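How I Finally Got the Streaks Off My Light Gray Floor

May 28, 2018

I have put off writing this one for ages, mostly because the back room at our place in Mosquera was such a mess that I didn't want anybody to know about it. But a few of you asked after my last post on baseboards, so okay, floors it is!

Our floor is light gray with long fine streaks running through it, all going the same way. Some of that is the pattern and I love it. The trouble is that mop residue dries in lines too, and on a floor like this you can go months without noticing (I did). Then the sun comes in low one afternoon in August and the whole room looks like somebody dragged a dirty rake across it.

What you need

A soft broom or a vacuum with the brush setting
2 buckets
A flat mop with a washable pad, plus a spare pad
Mild dish soap
A couple of old towels

I used to buy the Dirkico floor concentrate and it smells great, but I always poured in too much. Dish soap is cheaper and I already have it under the sink.

Step 1: Find out which way your streaks run

Get down low, near the window if you can, and look across the floor toward the light. You want to know the direction of the pattern before you touch it with anything wet. Mine goes on the diagonal if you're standing in the doorway, so I start in the far corner and work my way back out.

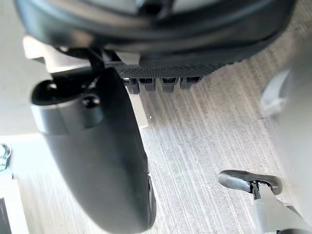
Step 2: Get the grit up

Sweep or vacuum along the lines first, then once across them. Do the edges by hand with a dry cloth. I skipped this the first time and ended up pushing sand around in soapy water, and I still have a scratch by the closet to remember it by.

Step 3: Wash a small patch at a time

Fill one bucket with warm water and a tiny squirt of soap, and I do mean tiny. The other bucket is plain water. Dip the pad in the soapy one, wring it until it quits dripping, and wipe along the streaks in long passes. Keep each patch to what you can reach without moving your feet.

Step 4: Rinse and dry

Switch to the spare pad and go over the same patch with plain water, then buff it with a towel before you move on. If you let it air dry you'll get those lines right back. I do the buffing with my foot on the towel, kind of like skating, and it's the only fun part of the job.

Change the rinse water as soon as it looks cloudy. If you still see a haze the next morning, rinse again with no soap at all. Mine took two rounds in the corner by the radiator.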